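Skirnero Coffee Delivery: Frequently Asked Questions
Last updated Sunday, April 18, 2021

We started bringing coffee and baked goods to offices on this side of town because people kept asking, and then we started this page because people kept asking other things.

Where do you deliver?

Anywhere within 15 blocks of the shop, plus the Dradach building, which is farther out but orders so much that we pretend it isn't. If you aren't sure whether you're in range, put your address in the order form. It will tell you yes or no without much tact.

How early do I need to order?

By 4 p.m. the day before for anything with food in it. For drinks only, give us 2 hours. We do get calls at 8:40 for a 9:00 meeting, and we admire the confidence.

What's the minimum order?

$50 before tax and tip. A box of coffee and a dozen pastries will get you there. So will one person in accounting who wants everything with oat milk and two extra shots.

How do the drinks arrive?

Small orders come in cardboard carriers. Big orders come in insulated jugs with a stack of cups, and you pour your own. Drinks with the same lid look identical from above, so we write the order on the side of each cup. Please read it before you sip. We have fielded more than one complaint about a decaf that was drunk by the wrong department.

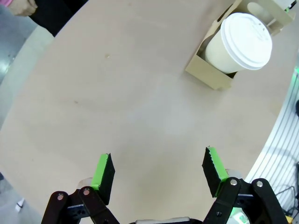
Do you take the packaging back?

The jugs, yes, and we'd like them soon. Leave them at your front desk and we'll pick them up on the next run. Carriers and pastry boxes are yours to keep. Clean cardboard can go in with your office recycling. If a box has butter soaked through it, the city doesn't want it, and neither do we, though we're flattered by what it says about the croissants.

If you have a pile of clean carriers, bring them by the shop and we'll use them again. Bent corners are fine. Please empty them first, and that includes sugar packets, stirrers and the napkin with the phone number on it.

Who makes the pastries?

De Graaf, the bakery two doors down. They start at an hour we don't like to think about. Everything is baked the same morning, so if a thing sells out, it's out. We can't talk them into a second batch, and we've tried flattery.

Cakes and large tarts need three days' notice. They come in a plain card box with a fold-over lid, and the lid is held on by one sticker and good intentions.
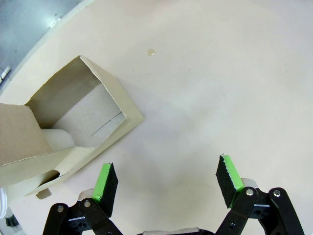
Carry it flat with both hands, put it down somewhere cool, and don't stack the fruit salad on top. If the cake is for a surprise, tell us in the notes, and we'll say we're delivering printer paper.

Can you handle allergies?

We can leave things out, but De Graaf uses nuts, wheat, eggs and milk in one fairly small kitchen. For a serious allergy, we'd suggest ordering the whole fruit, which comes in its own wrapper.

What's the largest order you've done?

1,405 cups over one trade show weekend. We were very proud and then very tired. For anything over a hundred people, please call instead of using the form. The form will accept it cheerfully and tell us too late.

Can I set up a standing order?

Yes. Choose your days, and we'll bill you monthly through Sindico. You can skip a day up until 4 p.m. the day before. Starting in May you'll be able to do that online. Until then it's a phone call, and we promise not to sound hurt.

My order was wrong. What now?

Call the shop before noon and we'll fix it or refund it. Email works too, but it gets read after the lunch rush, by which time your meeting will be over and someone will have eaten the evidence.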